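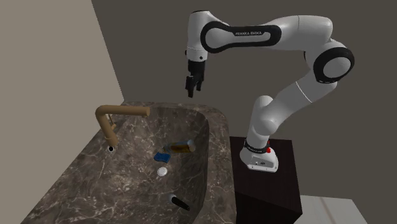

Okgate Sink Clearing Project
Final report, section 4: What went wrong
January 28, 2021

By July our policy could clear the simulated sink in most runs, and we had begun using the word "robust" in emails. Then we ran the full test of 148 episodes and 37 of them ended with the arm hitting the faucet.

The arm never slowed down first. It picked up the sponge or the bottle, lifted, and swung straight through the spout on its way out. The simulator logged a contact force and carried on, so the episode still counted as a success if the object left the basin. By that measure we were doing very well.

We blamed the planner, called Pleller, for most of a week. We rewrote its cost function and got the same crashes at a slightly different angle. The fault was in our own scene file. When we swapped in the new faucet model, the planner's collision mesh kept the old one, whose spout was 5 centimetres shorter. Pleller was carefully avoiding a faucet that no longer existed.

Fixing the mesh took one line. The Greenberg lab had asked for our policy to try on their real arm, and we are glad we were slow to reply. Any contact above the force limit now fails the episode. Our success rate dropped to 67 per cent, and we have stopped saying robust.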